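Home | Topics | Unanswered | Members | Log in

Posted in: Robots & Automation > Visits, Demos and Open Days

What to ask at a demo where the robot arm is only in simulation?

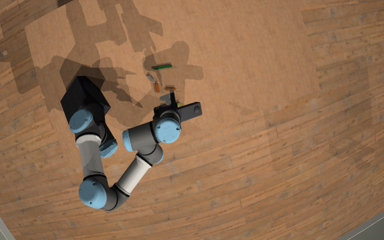

Background

Hello everybody. In November I will go with my colleagues to an open day at a company called Soylu. They make software for planning of robot work, and I think they also help small factories to choose equipment. The picture on top is from their invitation. It shows the kind of task they will demonstrate, an arm with a gripper over some small colored pieces.

I work in a workshop named Wollby, where we pack small hardware for furniture. We are 9 people on the packing side. At this time all sorting of mixed pieces is done by hand. My manager wants that I bring back an opinion if a robot arm could do part of it. I am a production planner and not an engineer, so I am a little afraid that I will stand there, see a nice moving picture on a big screen, and come home with nothing useful.

The program of the day says: welcome coffee, a presentation, then the demonstration in simulation, then questions in small groups. I wrote to them and they confirmed that there will be no real arm in the room. The visit to a real cell is possible later, but it is in another city and must be booked separately.

So what I want to know is this:

What can I really learn from a simulated demonstration, and what can I not learn?

Which questions should I ask so that the answers are useful for a small company?

Is it polite to bring our own parts in a bag and ask if they can try them? Our catalog has 274 different pieces, but I would of course bring only a few.

I have read the older topics here, but they are mostly about trade fairs, where the machines are standing on the floor and you can walk to them. Thank you for your patience with my English, I have checked it twice.

Nesma Salem

3 answers

Femi Okafor

Hello Nesma. I have been to a similar day at another supplier, and afterwards I was part of the group which bought our first arm, so I will try to answer in the order of your questions.

What you can learn. A simulation is good for showing reach and space. In your picture the arm is folded at the elbow and the gripper is already down near the pieces, and this is exactly the type of position you should be interested in. Ask them to move the pieces to the far corner of the work surface and run it again. Then ask them to put them very near to the base. If the arm has difficulty in one of those positions, you will see it on the screen as well as you would see it in the room. You can also see if the arm must turn in a strange way between two picks, and whether it would hit a wall, a shelf or a conveyor if you had one there. For this purpose bring a simple drawing of your packing place with the measurements. A drawing by hand is enough.

What you can not learn, or only a little. How the gripper behaves with your real parts. A screw with oil on it, a plastic bag which is half open, a part with a shiny surface - these things are difficult to calculate correctly, and in a demonstration they are normally left out. Look at the pieces in the invitation. Two orange ones lie at a right angle to each other, there is a thin green bar next to them, and they are all close together. To pick one piece without pushing the other is already a question, so I would ask it: "What happens to the neighbor piece when the fingers go down?" Let them show you, and watch if the neighbor moves in the simulation or if it stays like glued. If it stays like glued, you know that contact between objects is not really calculated in this demo.

Here are the questions I would write on paper before you go:

- Is the speed on the screen the real speed of the arm, or is it made faster for the audience?
- How does the program know where the pieces are? Is there a camera in the simulation, or does the software simply read the positions?
- Who prepares a new part in the system, and how long did it take for the last customer?
- What happens when a pick fails? Please show one failed pick.
- When the same program is moved to a real arm, what must be changed by hand?

The second one is the most important in my opinion. In a simulation the software can know the position of everything perfectly, and in a workshop it knows nothing until a sensor tells it. When we visited our supplier, the presenter was very open about this when asked, but it was not in his slides.

About the fourth question, do not be shy. A good presenter will be happy to show a failure, and you will see how the arm recovers, or that it stops and waits for a person. For a small team this is a big difference. With 9 people you do not want that one of them is standing next to the arm the whole day.

Your bag of parts. Yes, bring it, it is completely polite. But write to them first, because in a simulation they can not put your screw on the table. They need a 3D file or at least the dimensions. Choose 10 parts, not the easiest ones, and send what you have one week before. Then in the small group you can put the real parts on the table and speak about them, and also the engineers like to have something in the hand.

One more practical thing. Ask for the small group directly after the demonstration and not for the last one. In the last group everybody is looking at the clock.

Femi Okafor

Linnea Haugland

I agree with the answer before me for the most part. I want to add something from the other side, as I worked 2 years at Stiltico and gave such demonstrations myself.

We prepared the day with a fixed set of objects, normally simple bars and blocks in strong colors, so that people in the last row could follow which piece was meant. This is normal, and it does not mean that somebody wants to cheat you. But it means that the visitor must translate from blocks to his own product, and many visitors did not do this. They asked about the price of the arm and the brand of the arm, and both were written in the brochure already.

The best visitor I remember came with one sheet. On the left side she had written how a person does the work now, step after step, with the seconds. On the right side it was empty. During the questions she went through the list with me and we filled the right side together: this step the arm can do, this step no, this step perhaps with another gripper. It took us twenty minutes and she went home with a real result. I would recommend you the same. Your manager can read such a sheet in one moment.

Be careful with one point in the list of Femi. If you ask "how long did it take for the last customer", you will often get the number for the best customer. Ask for the longest one also.

And please ask if the presenter may turn the view during the demonstration. From above, the hand of the arm can hide a part of what it is doing, and in your picture too some of the colored pieces are mostly behind the gripper. From the side you see much better how close the fingers come to the surface. It is one movement with the mouse for them, and we were always glad to do it when somebody requested.

Linnea Haugland

Quang Mạch

I would not go. Wait for the visit to the real cell and take your parts there, simulation days are for selling. We tried Trotiso before and it was a nice program but we are still sorting by hand.

Quang Mạch

Comments on this answer

Femi Okafor: The open day costs only one morning, and she will ask better questions at the real cell afterwards. I would do both.

Nesma Salem: Thank you to all. I have written to Soylu and they accept the 3D files if they arrive before the end of next week. I will prepare the sheet with the two sides, I like this idea very much. For the real cell I must first ask for the travel budget. Quang, may I ask what was the problem with Trotiso in your case, was it the software or the gripper?

Quang Mạch: Gripper mostly. Small washers.

Nesma Salem: We have washers also. I will put them in the bag.

Related topics

Open day with students, how many in one group?
Difference between demo cell and test cell
Which clothes and shoes for a factory visit
Sending 3D files to a supplier before a contract, is it safe?
Gripper for thin flat parts, experience wanted
How to write a visit report for management (by Thu Thái)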